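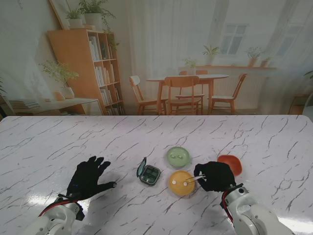 Page last changed: August, by Elvira Apaza

Filling a weekly pill box: which tips are worth the bother

I have read a lot of advice on pill boxes and most of it seems to be written by people selling pill boxes. The Astavell leaflet has 43 tips. I would keep two or three.

Small dishes, yes. One kind of tablet per dish, a different colour for each, and keep the packets behind them until the lid is shut. Shallow ones are best, as you can see a stray tablet at the bottom. Saucers do just as well.

Tweezers I was ready to laugh at. They are slow, and round tablets ping off across a shiny table if you squeeze. Still, they beat damp fingers, and Sushil Nishad, who fills 7 compartments for his father, swears by the blunt sort. 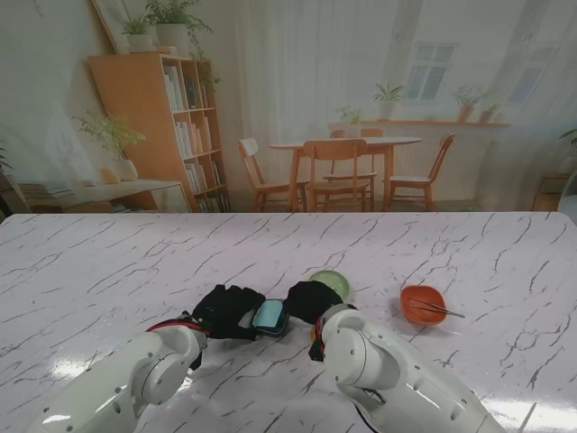 Labels on the dishes are another matter. They peel, they get swapped, and then you trust the label over the packet. I gave up after about 11 days.

As for the "pill-safe" mats from Lundstead, I can't see what they do that a clean tea towel doesn't. A towel stops the rolling, too.
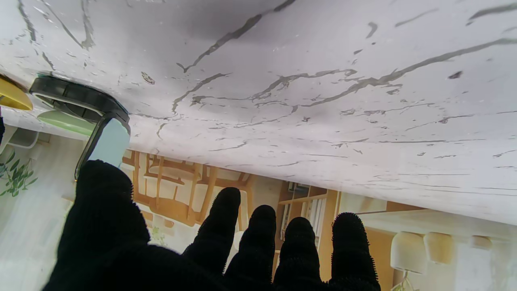
Photo: Wedenside Home Pages

Check the lid before you put the box away. Press it all along the edge – one click at the corner proves very little. And ask your chemist before taking anything out of its foil, whatever the leaflet says.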